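Equipment planning meeting, Liscombe site
December 30, 2019

Present: the handling group, purchasing, stores. Apologies from the workshop.

## 1. Last minutes

Agreed without changes. The action on spare power supplies is closed. The action on shelving carries over again, as the landlord has not replied.

## 2. Hand-held grippers

The group has been using one pair for the tabletop work and wants a second pair so that two tables can run at once. Lokico has quoted 553 pounds per gripper, cables included, delivery extra. Skusico were asked in the autumn and have not sent a price. Purchasing will chase them once more and then go with Lokico.

There was a long discussion about cables. People doing the tea tray tasks work sitting down, with a gripper in each hand, and the cable can lie across the wrist. The group would like a longer and softer cable on the new pair. Lokico say they can do this but have not said whether it changes the price.
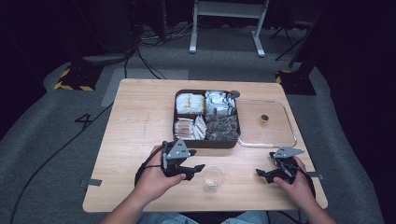

Purchasing asked whether the new pair had to match the old one. The group said yes for the jaws and the handle. The top plate matters less - a different mounting could be worked around if it saved money. Any change to the jaws would mean repeating the small-object tasks from the start, and there is no time set aside for that before May.

Agreed: order two grippers, same jaws, longer cable, subject to a written price.

## 3. Consumables and table items

Cups, dishes and sachets have been bought on petty cash up to now. Receipts since the last meeting come to 171 pounds. Purchasing would prefer a single monthly order through Lashari, who already supply the kitchen. The group is happy with this as long as the clear plastic cups stay the same size. Tape for the floor and table edges will go on the same order.

## 4. Floor space

A second table needs a clear run for its cables. Stores asked for cable covers wherever people walk and this was accepted. Covers to be priced by the metre, grey if there is a choice. Bay 4 was suggested for the new carpet tiles but left for now.

## 5. Budget

Both grippers fit in this year's equipment line. Cable covers do not, and will go to next year. A service contract was raised - no decision.

## Actions

- Purchasing: final reminder to Skusico, then written price from Lokico with the longer cable
- Purchasing: open the monthly order with Lashari
- Handling group: send cup size and tape widths to purchasing
- Stores: price for cable covers
- Stores: shelving, carried over

Next meeting to be arranged when the Lokico price is in.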